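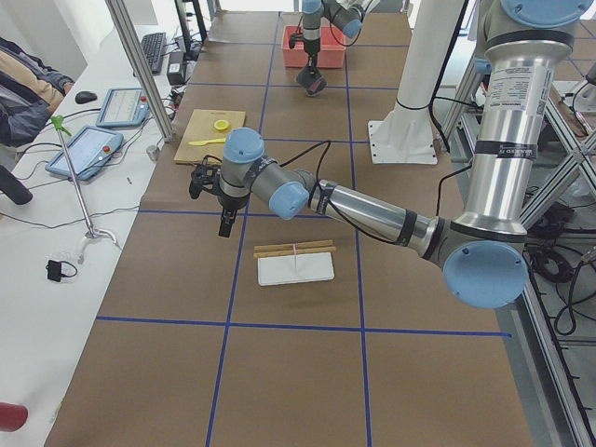 One caller told us that the notices about closing and reopening had changed so often by April that she stopped reading them, and asked whether anyone was going to sit down with residents and find out what they had understood. The Rollwood Local Orders Review is now looking for people to take part in those conversations.

Home News Get Involved Reports Contact
Search this site Enter keyword Go

Call for participants: how local health orders reached you
July 2021
By the Local Orders Review office, Rollwood

We want to hear from adults who lived or worked in Rollwood or Torumby while the local orders on gatherings, indoor dining and store hours were in force. The review covers how the orders were announced, how much notice people got, and whether the reasons were clear. It does not cover vaccination, individual medical care or unemployment claims.

We already have 915 replies to the short mail survey. Of those, 538 came from Rollwood and the rest from Torumby. The survey asked mostly yes or no questions. The group sessions are meant to get at what the survey could not, such as what people did when the county website said one thing and the sign on the door said another.

Who can take part

You must be 18 or older and have lived or worked in either town for at least six months during the period when the orders applied. You do not need to have filled out the survey. We have 39 places left. We are short of people who worked evening or night shifts, people who ran a business with fewer than five employees, renters, and people who get most of their news in a language other than English.

Elected officials, candidates for office and current county employees are not eligible for the sessions. They can send written comments to the same address.

It does not matter whether you agreed with the orders. We are not asking people to vote for or against them, and the person running your session will not argue with you.

What is involved

You will attend one group session lasting 2 hours, with a short break. Sessions are held in the afternoon and in the early evening, at the Ghasemi Building in Rollwood and at the Torumby branch library. A phone session can be arranged for people who cannot travel. Before the session you will get a packet with copies of four public notices. Please read them and bring them with you.

Notes will be taken by staff from Votach, the research firm hired for the review. Sessions are audio recorded. The recordings are typed up, names are removed, and the audio is then erased. Quotes may appear in the final report with your town and type of work but nothing else. You can leave at any point and ask for your comments to be taken out, up to the day the draft report goes to the county board.

Payment

Participants get a gift card at the end of the session. Bus fare and parking are paid back if you bring the receipt. Child care is available at the Ghasemi Building only and has to be requested when you sign up.

Face coverings are required in both buildings for people who are not fully vaccinated. Chairs will be spaced apart. If you have a fever or a new cough, call and we will move you to a phone session.

How to sign up

Call the review office or fill out the card at the front desk of either library. Give your name, a phone number, your town, the kind of work you did during the orders, and the times you can come. Tell us if you need an interpreter, large print or step-free access. We will call back to ask a few questions and confirm a place. Signing up does not guarantee one, as we need a mix of people from both towns.

If you are not placed in a session, your details will be deleted when the review closes unless you ask to be sent the report.

Back to Get Involved Reports Contact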